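August 26, 2026

I finally got to the Enley toll house. It has been on my list since March, when I was reading the county turnpike minutes and kept running into the same complaint about it. The farmers on the Tinwood side said they were being charged twice for one trip. The company said they weren't. This went on for 6 years and takes up more pages than the building of the road itself.

The house stands where the old pike meets the river road. It is smaller than I expected, two rooms down and a sleeping loft, with a bay on the front so the keeper could look both ways without getting out of his chair. The gate is long gone, but one of the stone posts is still there, with an iron pin near the top.

The company leased the gate by the year. A man would bid a flat sum, pay it in quarters, and keep whatever he took in over that. In 1841 the winning bid was $650. That seemed high to me for a road that carried mostly grain wagons and sheep, so I went back and looked at what the keeper would have needed to collect to break even. The posted rates are in the minutes. A loaded wagon and team was 23 cents, a horse and rider was a good deal less, and people going to church or a funeral paid nothing. He needed a lot of wagons.

That explains the double charging, I think. The company's rule was that a toll paid in the morning covered the return trip the same day. The keeper, a man named Durán, was supposed to hand out a ticket. The farmers said he ran out of tickets most afternoons and made them pay again. There is a letter from him in the file saying that the company sent him too few tickets and that he had asked for more. Both things could be true.

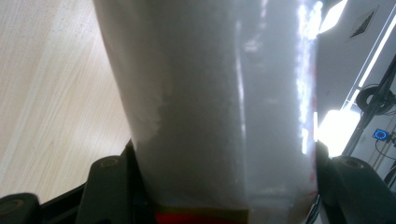 *Frosted white plastic, with glare down the right side.*

The inside of the house is open two afternoons a month. Kirsten Dhillon had the key the day I went and let me stay past closing. She grew up a mile down the pike and has read the same minutes I have, so we skipped the tour and argued about the tickets instead. She thinks Durán was cheating. Her evidence is that the complaints stop when his lease ends, and the next keeper bid a good bit less for the same gate. I pointed out that the canal feeder at Grenau opened the year after, and that would have cut the wagon traffic no matter who was sitting in the window. We left it there.

The rate board on the wall is a copy. The original went to the county in the 1920s and was painted over at some point, and the lettering on the copy was taken from the minutes, including a misspelling of "drove" that I had assumed was the clerk's. I still assume it is. Without the original board there isn't a way to check.

What I would like to see is one of the tickets. The minutes mention a printer's bill for them, so they existed, but I haven't found one in the county collection or in the state library catalog. They were probably small slips on cheap paper and got thrown away the same night. If anybody has a box of family papers from that end of the county, I'd be glad to hear what is in it.

Parking is on the river road side. The lane by the post belongs to the neighbor and he uses it.

Next I want to go through the quarterly payments. Durán was late with two of them, and the company let him off the penalty both times without saying why.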